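Grusik Laltitz Rugby Training Ball, size 4

The Laltitz is our ball for school teams and clubs who train on wet ground. The cover is rubber with a small, dense pimple, so the hands hold it well also in November. Inside is a butyl bladder, and it keeps the air for many sessions.

Weight: 400 g
Panels: four, hand stitched
Colours: white with green, white with navy

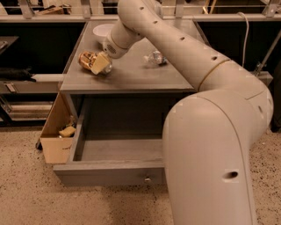 Please pump the ball slowly and put one drop of valve oil before the needle goes in. The needle is not included. We sell it in packs of 2.

For matches we advise the Barros, which has a harder cover and flies straighter from the kick.
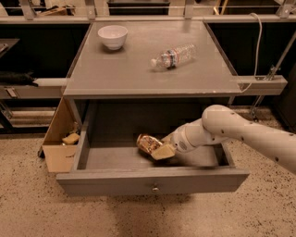

Bowl and water bottle on the grey table.

Club orders: ask for Hefin Rosser at our Grolleseck shop.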